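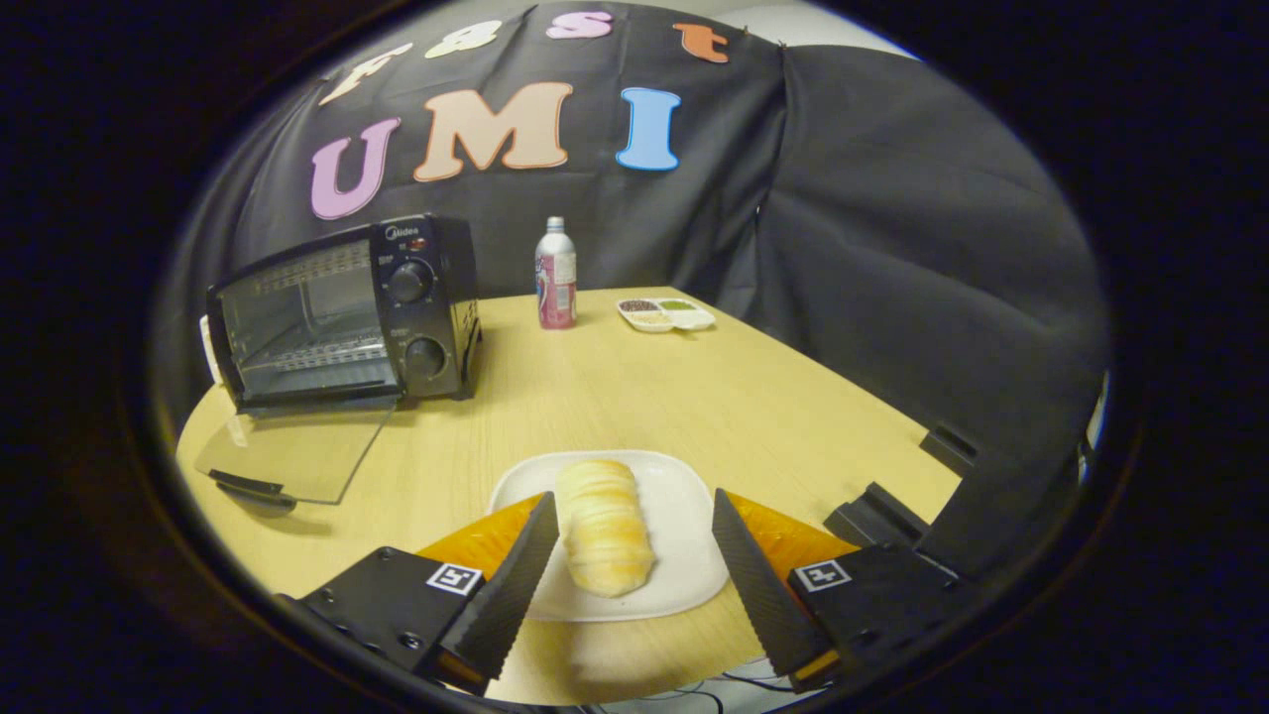

4. Setting up a series file in Skesach

The sales page says a series file "keeps your world consistent for you." It keeps a list. You keep the world consistent, and the list helps if you fill it in properly. Set aside an evening for the first book and less for each one after.

Before you start, you need the final text of book one. A draft will load, but every name you change later has to be fixed by hand in the series file. I tested this with the April release, which was supposed to have cured the problem, and it hadn't.

4.1 Creating the file

1. Open Skesach and choose New, then Series. Don't choose New Project With Series. It makes two files with the same name and you will edit the wrong one.

2. Give the series a working title. Mine is Rarnau, after the town where the books are set. The title shows up in exported file names, so keep it short.

3. Click Import Book and pick your manuscript. A crime novel of 300 pages took long enough for me to make coffee and drink it. The progress bar reaches the end well before the job is done.

4. When the Names Found window opens, do not click Accept All.

Caution: Accept All can't be undone. On my first try the program found 228 "characters," including Detective, Sir, and both halves of every hyphenated surname.

5. Go down the list and check only real characters. For nicknames, select both names and click Merge. The program will offer to merge people on its own. It thought Daryna and Demyd were the same woman, and Demyd is a man who dies in chapter two.

6. Click Save, close the program, and open it again. If your merges are still there, go on. If they aren't, repeat step 5 and save through the File menu instead of the toolbar button.

4.2 Filling in the Places and Objects lists

1. Open the Places tab and add every location that appears in more than one chapter. Leave out the rest. You can add them when somebody goes back there.

2. Under each place, add the objects a reader might remember. The guide that comes with the program suggests tagging everything in the room. I doubt the person who wrote that has finished a series.

3. Attach a reference photo if you have one. Photos larger than the limit are rejected without a message, so check that the thumbnail appears.

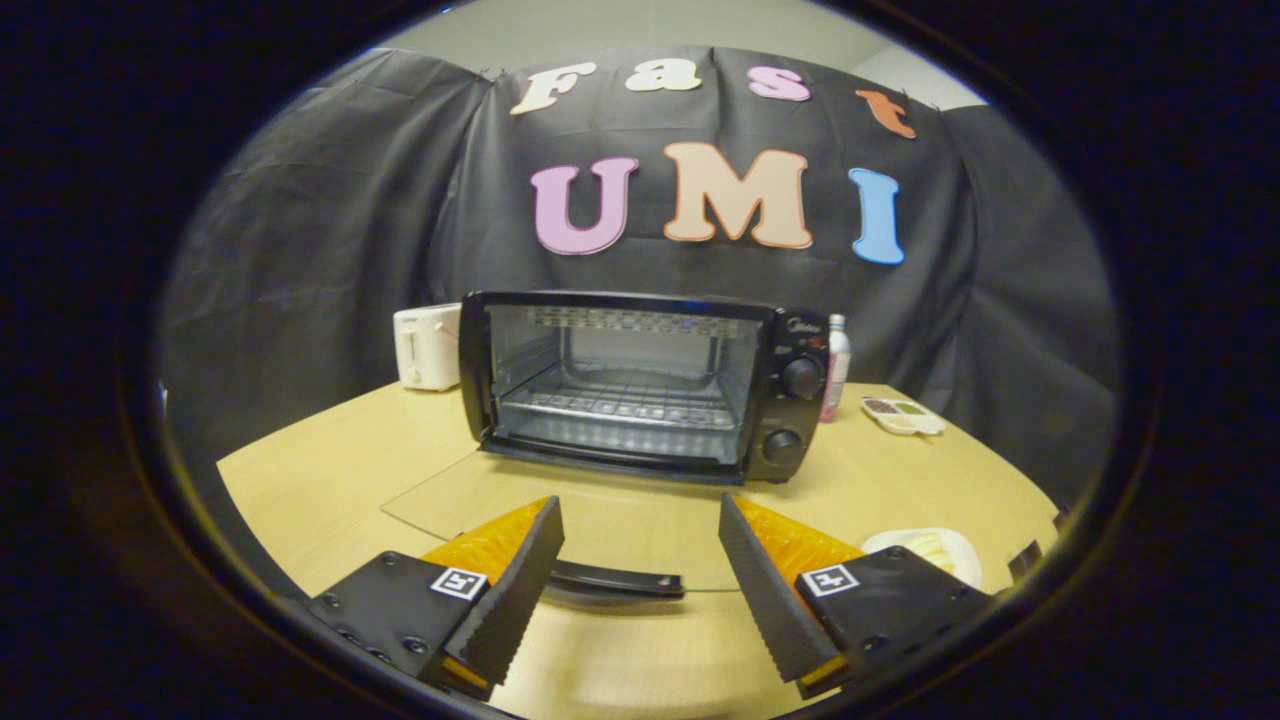 4. Write the object entry so it will still make sense to you two books from now. "Kitchen stuff" is useless. For a shared kitchen I'd put down the black toaster oven with the two round knobs and the glass door that folds down, then the white pop-up toaster to the left of it, and stop there. If your victim's sister pulls the door open sideways in book three, a reader will write to you.

5. Fill in First Seen with a chapter number. The automatic chapter finder counts your prologue as chapter one. You can turn this off under Preferences, Counting, though it turns itself back on after an update.

Note: The Mood field does nothing that I can find. Leave it blank.

4.3 Running the consistency check

1. Choose Tools, then Check Series. Set Strictness to Low for the first run. High gave me 2,149 warnings, most of them about hair.

2. Sort the results by Type and read Dates and Ages first. These are the checks that earn their keep. Mine caught a retired sergeant who was 61 in two books set four years apart.

3. Ignore anything marked Tone.

4. Export the report as plain text. The PDF version drops the chapter numbers.

Cloud backup is covered in section 5. Until you have read it, copy the series file to a separate drive yourself, and open the copy once to see that it loads.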